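Magazine > Features > Home and Table

Search the magazine Enter keyword Go

Print this article | E-mail this article

The Quiet Return of the Office Tea Break

Across the county, employers who gave up the fixed tea break in favour of drinks taken at the desk are beginning to restore it. The change has been gradual and has attracted little public notice. Its effects on the working day are nevertheless considerable, and several institutions have now set down their arrangements in writing.

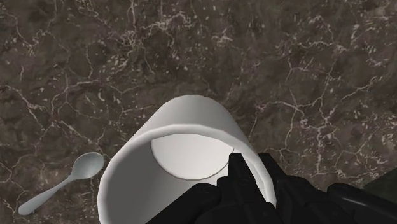
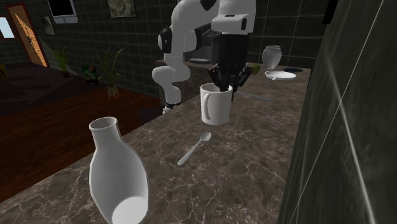 A white cup and a white mug, dark marble.

According to Vilgot Solberg, the break was never abolished at Pestthorpe in any formal sense. It was allowed to lapse when the trolley was withdrawn, and for many years staff made their own drinks at whatever hour suited them. The result, in his account, was that people who had once met every morning came to know one another only by their initials on correspondence. He does not regard the trolley as having been efficient. It was slow, the tea was frequently stewed, and those at the far end of the upper corridor were served last throughout their careers.

The present arrangement at Pestthorpe is a modest one. Work stops twice a day, and the telephones are answered by a rota. Staff are not obliged to attend, nor is attendance recorded. The management asked only that meetings should not be arranged across either break, a request which met with more resistance than any other part of the scheme. Senior staff had become used to treating the middle of the morning as the one hour when everybody could be found, and it took the whole of a winter for the diary to be rearranged.

At Hestcombe, where 200 people are employed on a single site, the difficulty was one of space. The old canteen had been divided into offices, and the kitchens which replaced it were intended for two or three persons at a time. A first attempt to hold a common break produced long queues on the stairs. The firm then set aside a former drawing office on the ground floor, with a counter along one wall and plain tables, and moved the urns into it. The sum allowed for the work was £2,000, which covered the plumbing and the tables but left the floor as it was.

The choice of crockery occupied a surprising amount of correspondence. Some departments wished to keep personal mugs, which had gathered on windowsills over many years and were regarded with affection. Others favoured a common stock, washed centrally and returned to open shelves. Hestcombe settled on a common stock and permitted personal mugs to remain at desks. Pestthorpe has made no rule, and its shelves are accordingly mixed. In both places the teaspoons disappear at the same rate as before.

Opinion remains divided as to the proper length of the break. A quarter of an hour was long customary in clerical work, and many older employees still speak of it as a settled right. Where staff must walk some distance from their desks, it is barely sufficient. Kunance, a firm of surveyors with offices on two floors, has allowed twenty minutes in the morning and a shorter interval in the afternoon. Its partners report that the afternoon break is the better attended, although the morning one is more often defended when changes are proposed.

There is also the question of those who work away from the office. Kunance employs a number of people who spend the greater part of the week on site, and for whom a fixed hour has little meaning. They have been told that they may take the interval where they find themselves. Several have said that they would prefer a day on which all are expected back, and the partners intend to try such a day from June.

Coffee has complicated matters. Tea can be made in quantity and kept for a short time without great harm, while coffee drinkers increasingly expect a machine, and a machine serves one person at a time. At Grønli, a translation bureau which took its present rooms last year, Arūnas Mägi proposed that large pots of filter coffee be prepared beforehand. The proposal was accepted on trial and has since become the custom. The machine is still in the corridor and is used chiefly before nine o'clock.

Biscuits are supplied at Grønli and Hestcombe, and are brought in by staff at Pestthorpe. Kunance provides none, but has raised no objection to cake on birthdays.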